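Workshop Tips: Keeping Cables and Tape in Order at Robot Club

Posted by Faustino Chávez, Kultero student robotics club

Most of our lost practice time goes to cords. Before anyone picks up the controllers, run the floor cable well to one side and leave slack in it. Stand with your feet together and your arms down until the arm is powered up.

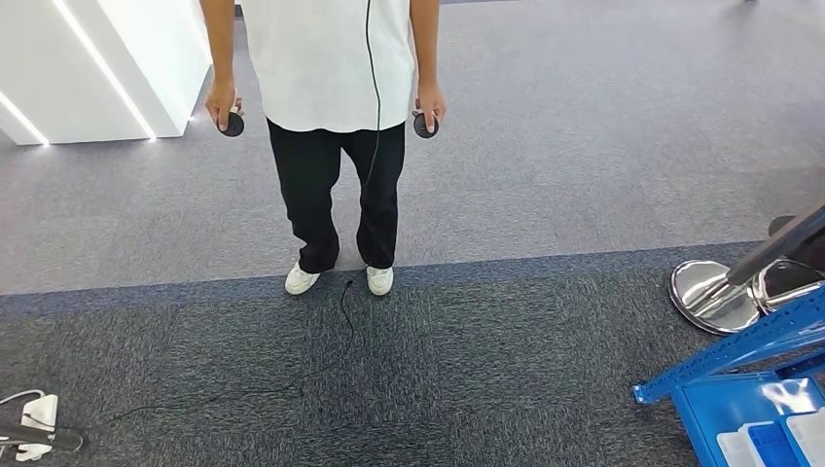
Keep small parts in lidded tubs and put the tubs back at the end of the session. Label chargers with masking tape and a marker.

Wrap gripper fingers in short overlapping bands, pressing each one flat. Torn edges catch on rails, so trim them with scissors before the next run. Replace the tape by September at the latest. 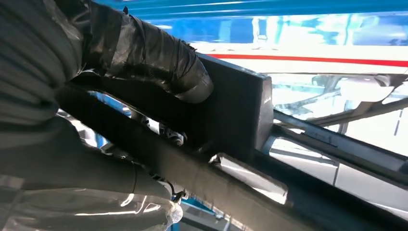
132 words

For sticky residue, use a cloth with a little rubbing alcohol. Let it dry before you tape again. Write the date on the roll when you open it.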